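Kullow Teaching Cell, Remote Demonstration Station
Pre-session inspection, with comments
Date: 9/6/19
Arm: UR, two-finger gripper
Task taught: brick placement on baseplate, by remote control

Result codes: OK, FIX (repair before the next session), OPEN (no agreement yet).

1. Emergency stop reachable from operator chair: OK
Pressed with the arm moving slowly. It stopped. The button at the door was not tested because the Gudel manual says one is enough. I don't agree, but that is a separate form.

2. Speed limit set for teaching: OK
The limit was on. It can also be turned off from the same menu with no password, so I would not call it a limit.

3. Hand-guiding mode, arm holds position when released: FIX
Held in most positions. With the elbow low it sank slowly after I let go. The payload setting still had the old gripper's weight in it. Enter the new weight and repeat the check. Hand guiding is off until then, remote only.

4. Remote controller, hold-to-move switch: OK
Releasing the switch stops the arm. Someone had left a rubber band on the controller. I took it with me.

5. Delay between operator's hand and arm: OPEN
The Polat software reports 36 ms. That is what the software says about itself. I would like it measured once by something else before we write it down as a fact.

6. Cables clear of arm travel: FIX
Black cables drape across the right part of the baseplate and over the table, and some loop down past the right edge toward the floor. The operator is told to "keep an eye on them." An operator who is busy lining up two fingers over a stud is not keeping an eye on anything else. Tie them back along the arm with enough slack for the wrist to turn. 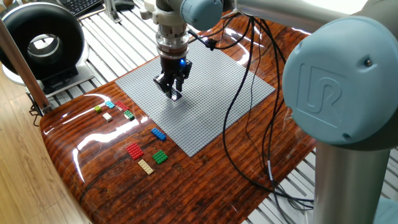 Can the robot be left to repeat the task alone once it has been shown enough times?
Only after it has passed a supervised run at teaching speed, with a person at the stop button the whole time. The number of demonstrations recorded does not count toward that.

7. Baseplate held in place: FIX
No clamp or tape is called for in the setup sheet. The plate can be pushed out of square with one finger. If it moves in the middle of a session, the later demonstrations teach a different task from the earlier ones, and the log will not show it. Mark the corners at the very least.

8. Gripper force: OK
Set low. A brick was gripped, lifted and released without damage. Try the thin plates too, as they have less edge to hold.

9. Glare on work surface: OPEN
The varnish throws bright white streaks on the left, close to the loose pieces. I was told the cameras "cope." Nobody could show me a test. A matte mat costs less than the argument.

10. Recording starts and stops on command: OK
Started and stopped 2 times out of 2. Small sample.

11. Demonstration log reviewed: FIX
The log lists 2,791 demonstrations. I opened 32. Several ended with the gripper still closed on the brick and were marked good anyway. Whoever sorts these needs a written rule for what counts as finished. Moltemard has one on file that would do with small changes.

12. Operator training record: OPEN
Training consists of a video. Watching somebody else drive the arm is no proof that a person can drive it. Add a short practical check.

Station may be used for remote demonstration at teaching speed once items 6 and 7 are closed. Items 3 and 11 before the November session. Send the measured delay for item 5 with the next form, along with how it was measured.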